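The May box, finally read

3 Jul 2018

I said I would write up the May box once I had read everything in it, and I finished the last book on Sunday's train replacement bus, so to speak - it was a long trip back from Hetden and I had nothing else in my bag.

For anyone new to the blog, I have been getting the Szewczyk crime box every quarter for a while now. It costs 40 pounds with postage. You get two or three novels, a few bits of stationery and usually something to eat. I pay for it myself and they don't know I write about it.

The main book was The Vutach Ferry, a hardback of 800 pages. I nearly put it to one side because of the size. It is set on a river crossing that is going to be replaced by a bridge, and the ferryman's accounts don't add up. The first 100 pages are slow and there are too many cousins. After that it gets going and I read most of the rest in a week. The ending is fair. I had guessed who but had the wrong reason.

The second was a paperback called Braltadness, the first in a series. Short chapters, a lot of weather, a detective who keeps losing her car keys. I liked it less. The clue with the church bell is explained three times, and the last time it is explained to someone who was there when it rang. I will probably try the next one from the library before I buy it.

The extras were mixed. There was a cloth bookmark, which I have been using, and a tin of peppermints, which went in two days. The notebook has very thin paper and my pen comes through. The enamel pin is a magnifying glass and the back fell off it on the stairs, so that is in a drawer.

There was also a jigsaw of 900 pieces with the ferry on it. I have done the edges and the sky. The river is all one brown and I have stopped for now. If anybody has finished theirs, please tell me whether the bottom left corner fits properly, as mine has a gap.

The box itself turned up with one side pushed in, but the books were fine. I have kept it for posting parcels.

The August one is meant to be a locked room theme. I have paid for it already, so there will be a post on that too - probably late again.

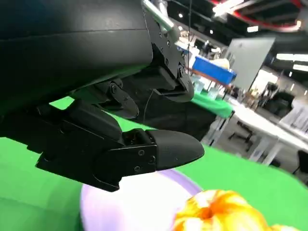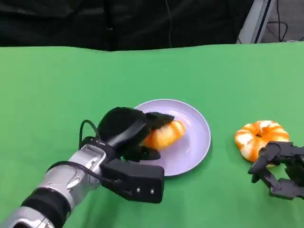
Gripper close up, then the table with the green cloth.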